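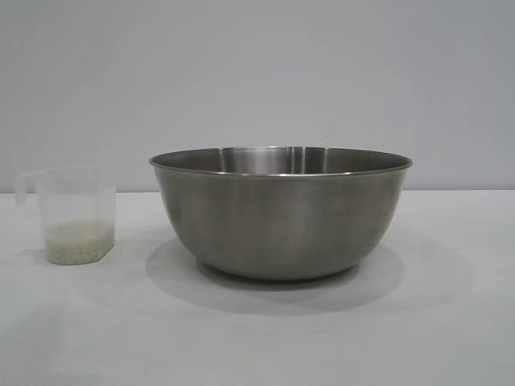 4.2 Does the learned classifier improve crop maps?

Claims that machine learning will transform the use of satellite data are easy to find. Tests against a plain baseline are harder to come by, and the ones we located often leave out the baseline altogether. We therefore compared the Zundum classifier with a simple threshold on vegetation index, using the same scenes and the same ground records.

The ground records cover 3802 fields in the Ouellet basin. After removing fields with no cloud-free pass in April, 1325 remained. This is a heavy loss, and it is not random: the wetter northern fields dropped out most often. Any accuracy figure quoted for the basin as a whole should be read with that in mind, ours included.

On the remaining fields, the classifier beat the threshold by 2 percentage points. Its developers report a gain of 18 points on the Clullau test set. We could not reproduce the larger number. Part of the gap may come from how the Clullau set was split, with neighboring fields placed in both the training and test groups. Fields that share a fence line tend to share a crop, a soil and a planting date, so a model can score well there without having learned much that carries over to a new district.

We also doubt that the gain we did find would matter to a water manager. Most of it came from small plots along the river, where the field outlines themselves are uncertain. When we shrank each outline by one pixel, the ranking of the two methods changed in several districts (Figure 3).

Figure 3. Difference in accuracy between the two methods, by district, before and after shrinking the field outlines. Districts with too few usable fields are left blank.

We do not claim that the threshold is a good method. It confuses early wheat with pasture, and it needs to be reset by hand each season.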